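Search this site Go
Last updated: October

4. What the discharge notices left out

I'll admit I came to this part of the study backwards. I'd been reading palace and ministry notices about sick heads of state for another reason altogether, and what kept nagging at me was how much the notices said about going into the hospital and how little they said about coming home. So Duván Tamayo and I went back through the archive and pulled every health notice we could find from the Prullbridge and Manalastas press offices, 1071 in all. After we threw out repeats and a batch that were really travel announcements (my fault, I'd set the search too wide!), we had 961 left to read.

We read them the slow way. Each of us coded every notice by hand for the body part named, the word used for the patient's condition, and whether a next update was promised. Duván is much stricter than I am about "comfortable," which he wouldn't count as a condition at all, and we argued over that word for most of a month. In the end I gave in, and the tables in Section 5 follow his rule.

What we found is pretty lopsided. Admission notices nearly always named the injury, and often the surgeon as well. Discharge notices mostly gave a time of day and a thank-you to staff. Only 80 of them said anything at all about recovery at home, and just 3 mentioned physical therapy by name, all of them after hip or knee operations. The Duria office, which we looked at separately and don't count here, put out no discharge notices that we could trace, so I can't tell you whether it follows the same habit.

Brijesh Bhardwaj read an early draft and thought I was making too much of the gap. His point was that reporters stop asking once a patient is out the door, so the press office stops writing. Fair enough, and I've softened the claim. Still, the Ulum clippings show reporters asking about walking aids weeks after a discharge, and getting the same two polite lines back each time. I don't think lack of interest can be the whole story there.

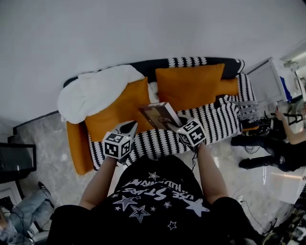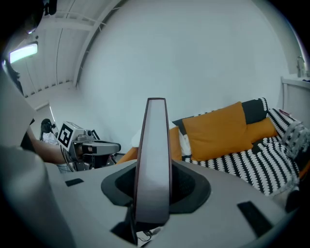
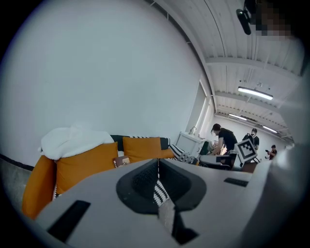
Figure 4. Three views from one place; a sofa is in all three.

Did the notices get any longer when the patient had a second operation?

A little, but only on the way in. Second admissions got an extra sentence or two, usually tying the new surgery to the old one, while the second discharge notice tended to be as short as the first.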